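Sindgate Suture Practice Set: Data Card

Summary
The Sindgate set is a collection of 2000 short recordings of incision closure on practice tissue. It was prepared by the Vollia skills laboratory to support the study of suturing technique, in particular needle placement, thread handling and the spacing of stitches. Each recording covers one closure or part of a closure.

Materials
Tissue pads are pale in color and carry a single incision, made before recording begins. Thread is dark so that it stands out against the pad. Pads are replaced after three closures, or earlier if the edges of the incision begin to tear. Loose tails and trimmed ends may remain on the pad – annotators should not mark them as part of the active strand. 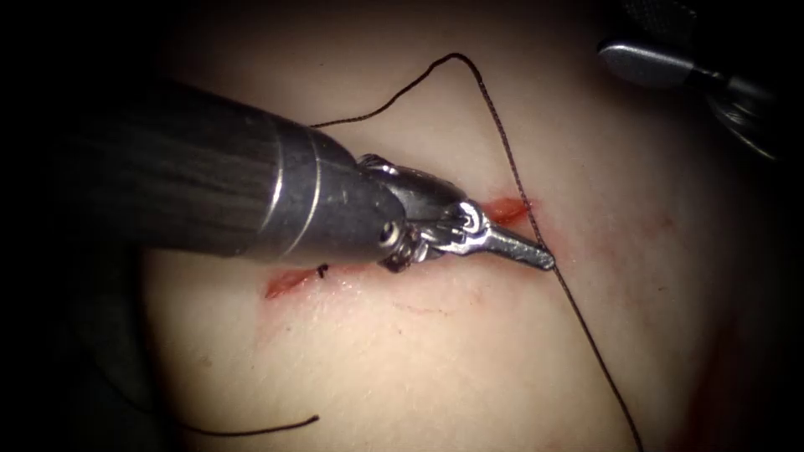

Thread handling at the incision, with the jaw tips on the strand and a loose tail across the pad.

Annotation
Labels were written by Boyang Song and Lieselotte Hellwig and reviewed by Abenezer Assefa. Nine step labels are in use, from first bite to final trim. A step begins when the needle or thread is first engaged and ends when it is released. Where the two annotators disagreed on a boundary, both times are kept and the reviewer's choice is stored in a separate column.

Stitch quality is scored from 1 to 7 on the finished closure only. Scores consider spacing, bite depth and the meeting of the edges. Partial closures have no score and the field is left blank.

Known limitations
All material was recorded on practice pads, and bleeding is absent throughout. Straight incisions are far more common than curved ones. Knot tying is sometimes hidden by the instruments; these passages carry the label "obscured" and should be left out of any timing analysis.

Access and maintenance
The set is available to teaching and research institutions on written request. Corrections to labels are collected by Finlay Ogilvie and released each October. Earlier label files remain in the archive folder under their original names.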